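A day out at the Unnithan cordial works, Skostham

Ruby-Lee Hollis had been promising to take me round Unnithan since last May, and what with one thing and another it was February 10, 2022 before we got there. We came by the slow bus from Zutbridge, number 46, and Roy Naylor met us at the gate with visitor badges and a great deal to say about rhubarb. The shop sells 72 flavours, if you please! After the bottling hall (noisy, sticky underfoot, wonderful smell) we were taken upstairs to the tasting room, the part I had been looking forward to.

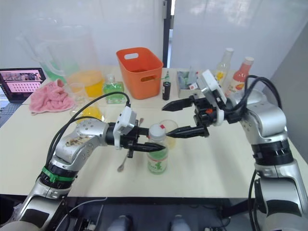

The table in the tasting room, with pitcher, glasses and spoons.

Trellberg lime is the one they are proudest of, and Roy told us it took almost 220 trial batches to get the sharpness right. I had mine well watered down and Ruby-Lee had hers far too strong.
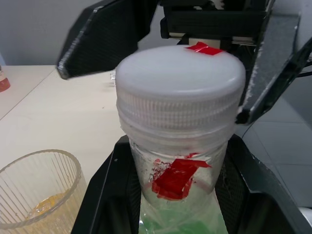 Lids were a bigger subject than I had expected, and Roy is a man who can talk about lids. He likes a wide one, screwed on, with plenty of ridges down the side for wet hands – like the big white one on the clear bottle with the green in the bottom. My own jars at home have nothing so sensible, and I said so. We came away with two bottles each and only just caught the bus back.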